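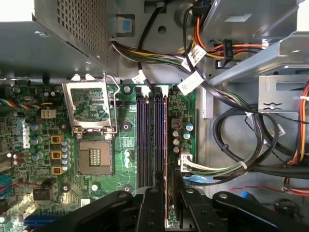
**Do I need to have worked with robots before?**

Most of our operators had never touched one when they started. We look for steady hands and patience, and we teach the rest in the first 4 weeks.

Dimero is looking for teleoperators and episode reviewers for its computer assembly project. The job is to guide a robot arm through small tasks on desktop computers so that a learning system has good examples to copy. Applications are open until 22nd June.

## What the project is

The project is called Lesta. It covers the jobs a repair bench does every day: fitting memory modules, placing a processor, sliding in a hard drive, seating an expansion card. An operator drives the arm by hand control and carries out one task from start to finish. We call that an episode. The camera views and the arm's movements are saved together, and a reviewer later marks each episode as usable, usable with notes, or rejected.

Parts are kept in grey holders so that each one has a set place to be picked up from. The processor has its own square recess and the cards stand in slots. Operators return every part to its holder between episodes, and that resetting takes up a fair share of the working day.
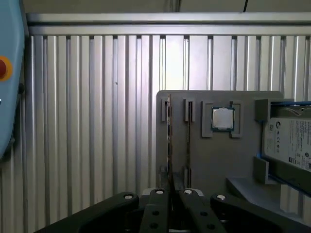

## The operator role

You would work at one station per shift, with a short changeover halfway through. On a normal shift we ask for 50 finished episodes. New starters are not held to that figure during training.

You will:

- drive the arm through the task on the sheet, at an even pace
- stop and restart if a part is dropped or goes in at an angle
- reset the parts and the computer case between episodes
- write a line in the log for anything odd, including your own mistakes
- swap the case or the fixture when the task sheet changes

Failed attempts are kept if they are labelled properly. Please don't apply if you would be tempted to hide them.

Some tasks are done on an upright case or panel and others on a case laid on its side. The grip is different for each, and you will learn both. We also change which case sits at the station, as a system trained on one case tends to be poor with the next. 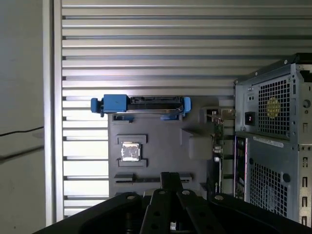

## The reviewer role

Reviewers work at a desk in the same building. You watch episodes at normal speed and then step through the moment of contact. You mark where each stage begins and ends, such as reach, grasp, lift, line up and insert. The written guide has 63 rules and you would have it open beside you. Rules get changed when two reviewers disagree, so we want people who will speak up about a bad one.

Both roles need:

- good close vision, with glasses or lenses if you wear them
- the ability to concentrate on repeated work
- enough written English to keep a clear log
- permission to work in the country already in place

It helps if you have built or repaired a computer. Gaming, sewing, model making and dental or lab work have all been useful backgrounds too.

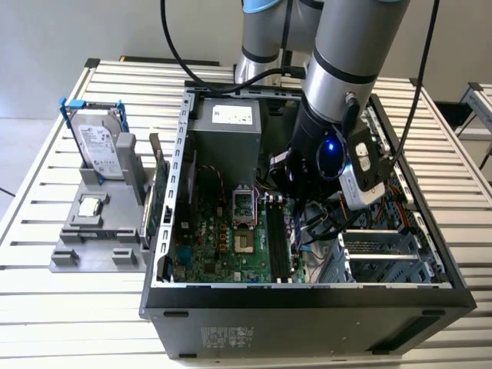

## Hours, training and how to apply

Shifts are 6 hours with paid breaks. Operators sit or stand as they prefer and may ask to move to reviewing for part of the week. Contracts are fixed-term, and those that began in April have been extended. Pay is hourly and the same for both roles. The rate is in the information pack.

Training is led by Larysa Bilyk for operators and Amedeo Sala for reviewers. It includes the emergency stop procedure, which you must pass before driving the arm alone.

Send a CV and a short note saying which role you want to Natalina Mancuso at the Demesitz office. The note can be a few lines. Tell us about one fiddly job you have done with your hands and what went wrong with it.

Shortlisted applicants will be asked in for a paid trial session. You will try the controls, reset a station and review a handful of episodes. Travel costs are refunded against receipts. If you need any changes to the desk, the controls or the lighting, say so in your note and Natalina will arrange them before you come.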